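Plug sockets, week whatever

10 July 2024. Quick one before I lose the will.
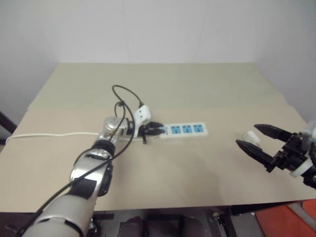 The planner has been rewritten again. Second time since spring, and this time I threw out the old state machine completely, all the nested retry stuff, gone. It was called Sekis (don't ask, it was late) and it had grown to 2,000 lines of if-this-then-wiggle. The new one is a small tree of skills with one shared world model, and both arms read from the same model instead of each keeping its own opinion. Which matters a lot when you've got one arm leaning over a power strip from the left and a gripper poking in from the right, and both of them think the space above the cardboard is theirs. The old code had a lock for that. The lock was wrong. I found out at Welton with people watching.

So, what changed.

Perception first. I was running the socket detector on every frame and letting the pose jump about. Blue faces on a white strip, white wall behind, should be easy, and finding the blue is easy. It's the angle that kills you. A few degrees of yaw error on the strip and the pins land on plastic. Now I fit one long rectangle to the whole strip and hang the sockets off that as fixed offsets. Much calmer. Individual sockets only get a say if they agree with the strip. If they don't they get ignored and logged.

Downside is the plugs already in. Black plugs at one end cover up sockets, so the visible blue bit is lopsided and the fit used to slide towards it. Fixed by masking anything dark and boxy before the fit and then adding it back as "occupied". Crude. Works. Should of done it months ago.

Cables are still a mess. The white one on tan card is fine, decent contrast. Black cable looping over the arm itself, not fine, the depth comes back full of holes and the collision checker sees little floating islands in mid air and refuses to move. For ages I just turned the checker off near the wrist. Do not do this. Now there's a fat capsule round the arm and anything inside it counts as arm. Costs me some reach at the far sockets, I'll take it.

Control. Went from pure position to a compliant mode for the last bit of the insertion. Position control right up to the approach pose, then soft in x and y, push gently in z, small spiral. Standard stuff, everyone does it, I was just stubborn. Loop was running at 100 Hz which I thought was enough. Put it up to 400 and the chatter on contact went away. A week I'd spent on filter gains. A week!!

One gotcha if you're doing the same: when you switch modes, zero the force reading BEFORE the switch, not after. After means you're zeroing with the controller already pushing and it'll happily lean on the strip all day thinking it feels nothing. Also zero it in the same wrist pose you're going to insert in. Cable drag on the wrist changes with pose and it's more than you'd guess.

Planning. The handover is the bit I'm least happy with. Right hand holds, left hand wants it, somebody has to let go. Currently the release waits on a timer, which is horrible. Wanted to use the gripper current but the readings arrive late and in clumps. Laaksonen is my replacement for that whole layer (name of the branch, I pick them off a map) and it timestamps everything at the source so I can at least see how late is late. Half done. Compiles on one machine, not the other.

Tooling, since I got an email asking. Everything gets logged now, every attempt, poses, forces, which branch of the tree fired and why. Replay tool lets me scrub back and step the tree with the same inputs. This has been worth more than all the clever stuff put together. Bug 101 on my list was a gripper opening at the wrong moment, looked totally random, had been there forever. Replayed it and it was two nodes ticking in the wrong order after a config reload. Ten minute fix. I'd been blaming the hardware and had written some quite rude notes about it.

Still to do:

Recover when a plug goes in crooked. At the moment it pushes harder, bad.
Re-detect the strip after contact, it can shift on the card and the model doesnt know.
Kill the timer in the handover.
Write down the calibration steps somewhere other than my head.
Make the replay tool not eat all the memory.

Plan is to get Laaksonen merged and then run the lot at Voltomdale in September, different lights, different strip, see what falls over. I reckon the colour masking goes first. If it does I'll try fitting on edges only and leave the blue out of it entirely.

Config files for the compliant mode are going up once I've stripped my paths out of them. Comments are open but I'm slow at replying, sorry in advance.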